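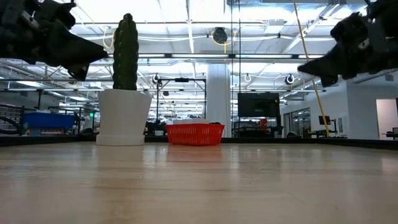 Skullano Plant Mister and Feeding Kit: Two Months In

I own more plants than I have any talent for, so a kit that promised to take the guesswork out of watering was always going to find me. The Skullano costs less than a decent lunch for two and arrives in a box large enough to suggest otherwise. Inside are a pump mister, a screw-on spout, a sachet of plant food and a booklet that refers to me throughout as the Grower. I have been called worse.

The mister

Let's start with the good part. The pump is smooth, the spray is fine, and one push gives you a good two seconds of mist. My last one, a Minja, delivered a single angry jet that could take the label off a jar. The Skullano treats a fern like a guest at a spa. The trigger is wide enough for a whole hand, and the bottle has a flat back so it sits against a wall and takes up very little of the windowsill.

The nozzle turns from mist to stream with a click. It also turns from mist to stream without a click, in the night, on its own. Check before you aim it at anything near an outlet.

The spout

The long spout is meant for getting under leaves. It threads on well enough, but it drips at the joint, and by the end of a watering round my sleeve had been fed too. A turn of plumber's tape fixed it. I resent having to own plumber's tape for this.

The plant food

You dissolve the sachet in a jug and thin it down as you go, which means you need somewhere to keep the strong stuff. Skullano sells storage bottles separately, at a price I read twice. Any clean bottle with a lid that seals will do the job. Label it, and keep it well away from the kitchen. It smells like low tide. 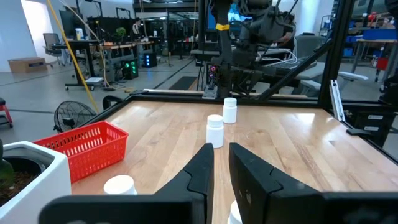 White bottles with white lids, one of them standing near the back of the table.

As for results, my pothos put out new leaves, but a pothos would put out leaves in a locked car. The peace lily sulked, then stopped sulking, on a schedule known only to itself. My cactus got none of it. The booklet says desert plants should be fed "sparingly, with feeling," and I chose sparingly.

The booklet

It deserves its own section. There are 602 words on how to hold the bottle and a single line on how much to water. There is a chart of moon phases. There is also a promise that the pump is good for 3000 squeezes, and I will leave the checking to a Grower with more free evenings.

Compared with the others

The Trikdale is sturdier and has a metal pump, but it weighs as much as a small dog once filled. The Flirnovach looks wonderful and leaks from the base. The Minja we have discussed. If all you want is a fine mist and a comfortable grip, the Skullano beats the lot.

Buy it for the mister. Put the spout in the drawer with the other spouts. Try the food if your plants live in a room you don't, and open a window first. I bought mine in October, the pump still works, and I'd buy it again if they sold the bottle alone. They don't. I asked, and they sent me another booklet.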